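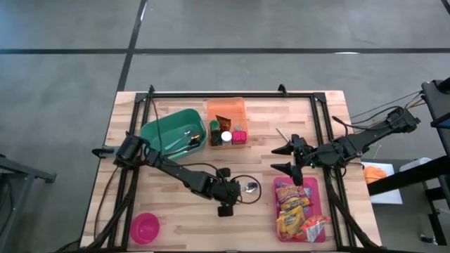 4. Greifer vergleichen: Zweiarmaufbau mit Sortieraufgabe

Jetzt kommt der Teil, auf den wir uns beim Schreiben dieser Anleitung am meisten gefreut haben! Die Arme sind montiert, die Steuerung läuft (Kapitel 3), und ihr könnt endlich ausprobieren, welche Finger mit welchen Gegenständen zurechtkommen. Wir vergleichen in diesem Abschnitt die schwarzen Standardfinger aus dem Plolance-Satz mit den weicheren Skivo-Fingern. Der Ablauf passt aber genauso für andere Greifer mit demselben Flansch.

4.1 Arbeitsfläche vorbereiten

1. Beide Arme in die Ruheposition fahren und in der Steuerung auf »Halten« setzen.

2. Kabel am Handgelenk prüfen. Die Schlaufe muss so groß sein, dass sich das Gelenk ganz drehen lässt, ohne dass Zug auf den Stecker kommt. Eine weite Schlaufe sieht unordentlich aus, arbeitet aber viel besser als eine straffe.

3. Behälter innerhalb des Schienenrahmens verteilen. Nehmt unterschiedliche Farben und Größen, dann lassen sich die Aufnahmen später leichter auseinanderhalten. Flache Schalen gehören nach vorn, hohe Behälter nach hinten.

4. Gegenstände auslegen. Bewährt hat sich eine Mischung aus Löffeln, Snacktüten und kleinen Dosen. Löffel sind ein wunderbarer Test – glatt, flach und je nach Lage erstaunlich schwer zu fassen.

Hinweis: Cleiton Figueiredo legt bei uns immer auch etwas direkt auf das Holz, also außerhalb der Behälter. Das lohnt sich! Der Griff von der flachen Tischplatte zeigt Unterschiede zwischen den Fingern, die man beim Greifen aus der Schale leicht übersieht.

VORSICHT: Während die Motoren unter Strom stehen, nicht zwischen die Finger fassen. Das gilt auch im Modus »Halten«.

4.2 Handgelenkkamera ausrichten

1. Kamera am Halter lösen und so weit kippen, dass beide Fingerspitzen unten im Bild liegen.

2. Greifer ganz öffnen und schließen. Die Spitzen müssen in beiden Stellungen sichtbar bleiben.

3. Arm über die Gegenstände fahren und das Livebild prüfen. Größerer Aufdruck wie »Trader Joe's« und »Oregano« auf einem Gewürzglas sollte lesbar sein, ebenso die Grenze zwischen Behälterrand und Tisch.

4. Auf Spiegelungen achten. Blanke Löffel und glänzende Wannen werfen helle Flecken zurück. Belichtung von Hand einstellen, die Automatik regelt sonst bei jeder Bewegung nach.

5. Schrauben am Halter anziehen und die Einstellung unter einem eigenen Namen speichern.
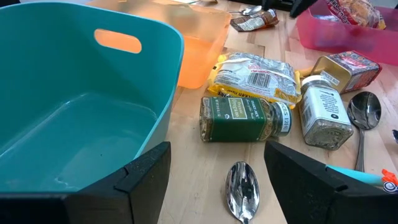 4.3 Vergleichslauf durchführen

1. Standardfinger montieren und in der Software das Profil »Vlachopoulos« laden. Es begrenzt die Geschwindigkeit auf 70 Prozent.

2. Für jeden Gegenstand 14 Griffe aufzeichnen. Danach die Lage verändern: Glas quer, Glas schräg, Löffel mit der Mulde nach oben und nach unten.

3. Finger wechseln, Nullpunkt neu anfahren und denselben Durchgang wiederholen.

4. Ergebnisse in die Dostance-Tabelle übertragen. Fehlgriffe bitte mit einem Stichwort versehen (»gerutscht«, »verkantet«, »Folie gefaltet«).

Hinweis: Im Juli kamen wir auf mehr als 200 Griffe, und am spannendsten waren für uns die runden Gläser. Mit den Skivo-Fingern hielten sie in fast jeder Lage, bei dünner Folie lagen dafür die harten Standardfinger vorn. Nikola Głowacki mischt inzwischen beides: links hart, rechts weich. Probiert das unbedingt aus!

VORSICHT: Glas nur knapp über der Tischplatte anheben, solange die Greifkraft nicht eingestellt ist.

4.4 Nach dem Lauf

1. Greifer öffnen, Arme in die Ruheposition fahren, Motoren abschalten.

2. Fingerflächen mit einem trockenen Tuch abwischen.

3. Verwendetes Profil und Fingersatz im Protokoll eintragen. Die Feineinstellung der Greifkraft folgt in Kapitel 5.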